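Review: Pralen hook-up wire, white, and what we keep beside it

I bought the Pralen wire in August for small repairs at the club bench. It came on a spool of 30 meters and I have used it for lamps, for two battery boxes and for one old doorbell. I am not an electrician by profession, so please read this as the opinion of a patient amateur.

What I like first is how it bends. It takes a rounded curve and does not fight with you. The printing runs along the insulation, with the AWG marking, but the characters are very small and I need my reading glasses for them.
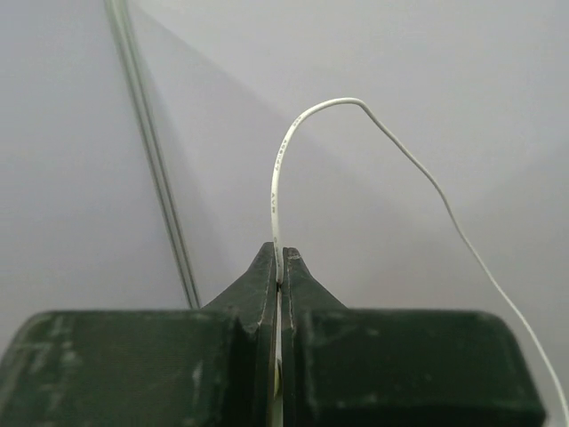

Stripping and soldering

The insulation comes off cleanly if the stripper is set correctly. With my old knife I cut some strands, and that was my fault. The solder flows well. Near the hot iron the white cover shrinks back a little – not much, but on a short joint you will notice it.

On the table

White is a practical color for us. Our other cables are gray and orange, and on the gray tabletop a gray coil is easy to miss, while the orange one you see from the door. I tie the long ones in a coil with a bit of tape. The pink mug and the rattan placemat live on the same table, and a thin wire likes to catch on a mug handle, so drink your coffee first.
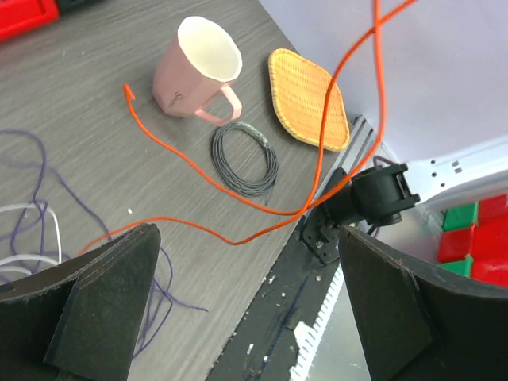 Ruvcombe Repair Club – Small Electrics Group

Stavros Karras tried the same wire for his model railway and found it too thin for the main feed. I agree with him. For signals and small lights it is good, for anything bigger take the next size.

The spool itself is the weak point. The plastic side cracked after 2 weeks, and now I keep the wire in a jar. I would buy it again, but I would pay a little more for a better spool.

Eirini Kouris, 13/09/2022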